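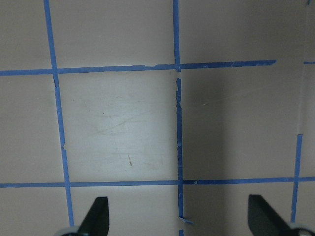

By Chantal Li

The town of Skulton decided in May that it would have a lake again.

It had had one before, in the sense that there was a low place behind the feed store and for six weeks every spring the low place was full. Then the county put in a drain, the ducks left, and the low place became a place where people parked when they didn't want their car seen outside the Montoya. The Montoya was a bar. Everyone's car had been seen there already, but people like to make an effort.

The lake was Orrin's idea. Orrin sold boats. He had sold boats in Skulton for 30 years, a hundred miles from anything you could float one on, and he had the patience of a man whose customers all come from somewhere else. He stood up at the town meeting in a clean shirt and said that a lake would bring in visitors.

"From where?" asked Mrs. Pell.

"Salenen," said Orrin.

This got a murmur. Salenen was the next town over and had a water slide.

Mrs. Pell wanted to know how deep. Orrin said 10 feet. Mrs. Pell said her late husband had been over six feet tall and had managed to drown in less, and Orrin said he was sorry, and she said no, no, that was before they met. It took the room a while to work through this, and by the time it had, the vote was over and the lake had passed.

They plugged the drain with a mattress and a quantity of cement that the high school had been saving for a statue. Then they waited for rain. Orrin put a rowboat in the low place so that it would be ready. It was a pretty little thing, green, named Alterura after a word his mother used to say in her sleep, and it sat there on the dirt with its oars in, looking as if it had been let down by somebody.

It didn't rain.

People got used to the boat. Teenagers sat in it at night. The minister ate his lunch in it and said he got a lot of thinking done. One Sunday a family from Salenen drove over, read the sign that said LAKE, looked at the boat for a long time, and bought two ice creams each before leaving. Orrin wrote this down as tourism.

By the end of the month there was a line for the boat. Mrs. Pell drew up a schedule and taped it to the feed store window, and she gave herself Tuesday evenings, when the light was good. She brought a parasol. She'd row a few strokes sometimes, if she thought the street was clear, and the oars left two neat scoops in the dirt that kept getting deeper.

Orrin sold three boats that way. One went to the dentist, who set it on his front lawn facing the road. One went to the Montoya, where it took the place of a booth. The third he sold to his own brother, and the two of them didn't speak for a while afterward on account of the price, which had been 1,000 dollars and a dog.

Then it rained for 6 days.

The mattress held. The cement held. On the seventh morning the whole town came down in boots and stood along the edge of a wide brown lake with a duck on it. Out in the middle, tied to nothing, was the Alterura, going slowly around.

"Well, there it is," said Orrin.

They watched it. The duck got in the boat and got out again. A child asked if they could go home.

"I had it tonight," said Mrs. Pell. "I had it from seven to eight." She folded up her parasol and looked down at the water, which had already covered both of her scoops – the good one, too, that she'd been working on since Easter.

"It's only been there since May," said Orrin.

"Don't you tell me how long I've been rowing," said Mrs. Pell, and she went up the street to the Montoya, where they still had one that was dry.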